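Mutbridge Games Library – Frequently Asked Questions

**Who may borrow games?**

Any resident of Mutbridge aged 16 or over may register at the front desk. Proof of address is required. Younger members may borrow on the card of a parent or guardian.

**How many games may I keep at one time?**

Each card allows two boxed games and one set of dice or playing cards. The loan period is 22 days and may be renewed once, provided that no other member has reserved the item.

**Where is the collection kept?**

The collection of 1147 titles is divided between the main hall and the Bumeo Room. Titles in the Bumeo Room must be requested by noon for collection on the same day.

**May dice be borrowed separately?**

Yes. Dice are issued in small pouches. Members are asked to check the contents before leaving the desk and again before returning them.

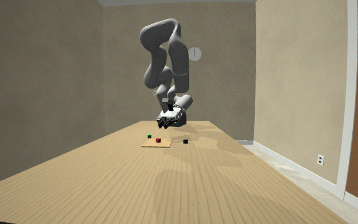
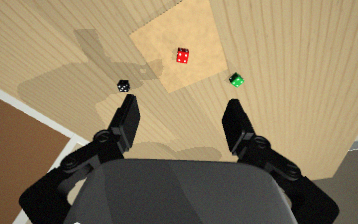
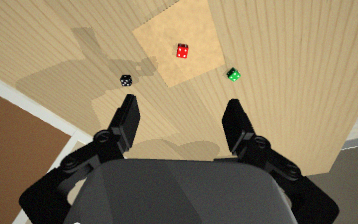 **Irena Zaten**
*Head of Lending Services, Mutbridge Games Library*

**What happens if a piece is lost?**

Please report the loss when you return the game. Single dice, pawns and cards are replaced from our spares at no charge. For larger parts, the member pays the cost of replacement.

**Do you accept donations?**

Complete games in good condition are welcome on Tuesday afternoons. We are unable to accept jigsaw puzzles of more than 1000 pieces, as shelf space is limited. The Vlček collection is closed to new items.

**Can I reserve a table?**

Tables may be reserved for up to three hours. Groups should apply in writing – the form is available at the desk – and should state which games they wish to use.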